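Category: Teleoperation & Data Collection / Support

Recording demonstrations on the two-arm bench: frequently asked questions

Last updated May 9, 2022

Do I teach by hand or by remote control?

Either. In hand guiding, the joints are released and you move the arms yourself. In remote control, you move a pair of leader arms and the bench arms copy them. Use remote control for anything soft. Your hands stay out of the camera view, and the recorded gripper commands are the ones the policy will have to produce later.

How many demonstrations does a task need?

For a single rigid object in a fixed place, start with 97. Folding tasks on the Brestitz bench are recorded in batches of 300, and we train once after the first batch before deciding on a second. Few garment tasks have needed more than 500.

Which garments should I start with?

Long-sleeved shirts, laid flat. Choose a colour that stands out from the table. A dark shirt on a white surface gives the cameras a clear outline, although folds within dark cloth are harder to pick out.

Where should the gripper take hold of a sleeve?

Close to the cuff, with a small fold of fabric between the fingers. A grip further up the sleeve leaves a loose end that swings when the arm lifts. The other gripper can wait by the hem end, fingers pointing down.
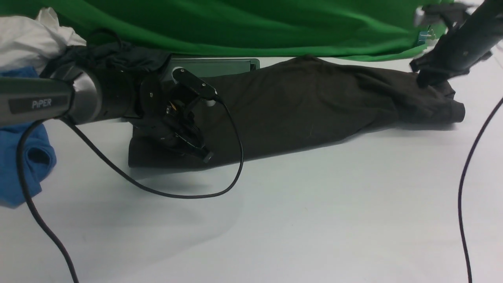
Reading time: 3 min

Does the shirt have to be smooth before I start recording?

No. Wrinkles across the body and a bunched sleeve are normal starting states and should be in the data. Vary them between episodes. If every episode begins with a pressed shirt, the policy will fail on the first creased one.

What about the cables?

Leave enough slack for the wrist to turn through its full range. A loop lying on the tabletop is acceptable if it stays clear of the cloth. Check it again after each change of garment – a cable caught under a sleeve spoils the episode.

My leader arm and the bench arm do not line up. What now?

Stop, return both to the rest pose and run the Drastetti alignment routine. Do not correct by eye. The offset is stored with every episode recorded after it.

Should I delete failed attempts?

Mark them as failed and keep them. A dropped sleeve followed by a second grasp is useful if the recovery is clean. Delete only episodes with missing camera or joint data.

How long should one episode be?

Aim for 33 seconds or less for a single fold. Long pauses teach the policy to pause. Plan the movement before you press record.

Which file format is exported?

Yimer archives, one per episode. The older Prallholm format was withdrawn in January, but existing files can still be read.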